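I went to the November open day at the Luvetville allotments, on the east side of town behind the old bus garage. Gates opened at 10 and I got there a little before that. Parking was on the grass and it was already filling up.

The site has 100 plots. Most are full size, and a strip along the north fence has been split into halves for beginners. A full plot is $400 a year, water included, paid in two parts. The waiting list is long, and the half plots move faster than the full ones.

Vlasta Vukčević led the first tour. She has had a plot near the main gate for years and keeps the site records. We walked the center path to the far fence and back. Leeks, kale and late beets were still in the ground. A lot of the beds had been covered with leaves or cardboard for the winter.

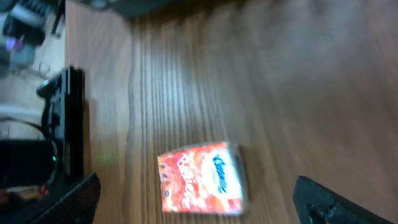 ## The road question

Most people had come to ask about the road. Kimerero, the developer that owns the land next door, wants a second entrance for its apartments. The drawing pinned up in the meeting room shows it crossing the south corner of the site, and 10 plots would go.

Vukčević went over the dates. The first drawing came in spring and put the road farther east, on Kimerero's own side. The second one moved it. The plot holders sent in written objections, and the city has put off its vote until after the new year.

A man from Dumitrescu, the engineering firm working on the road, answered questions for half an hour. He said the eastern route has a drain under it that would have to be moved. He did not have a cost for that. Someone asked if the plots could be replaced on the west side, and he said that was up to the owner.

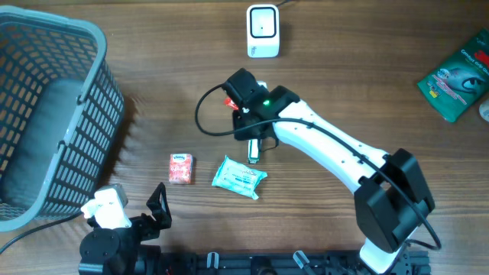

I walked down to the south corner afterward to see it for myself. The ground there is lower and stays damp, but the plots are well kept. One has a row of old currant bushes, and the couple working it told me they would not try to move them at that age. Two plots over, garlic had just gone in.

The soil is darker at that end than by the gate. People there said it took years of manure to get it that way, and new plots on the west side would start on hard clay.

## Compost and seed swap

The compost talk was short. The site switched to Rerkatard bins last year, the tall kind with a door at the base. Opinions were mixed. They take up less room than the old open bays, but the doors stick when the bin is full. Two of the old bays are still in use for leaves.

At the seed swap I picked up broad beans and a packet of lettuce, and left some squash seed from my own yard.

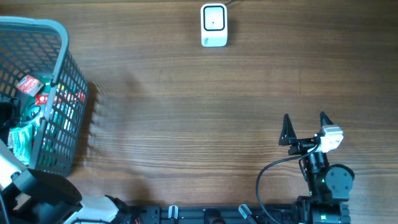 ## If you want to go

The next open day is in March, with the same gate and the same hours. Wear boots if you plan to see the south end. Forms for the waiting list are kept at the main gate, and you need proof of a Luvetville address to sign up. Letters about the road go to the city planning office, and copies of both drawings can be read there.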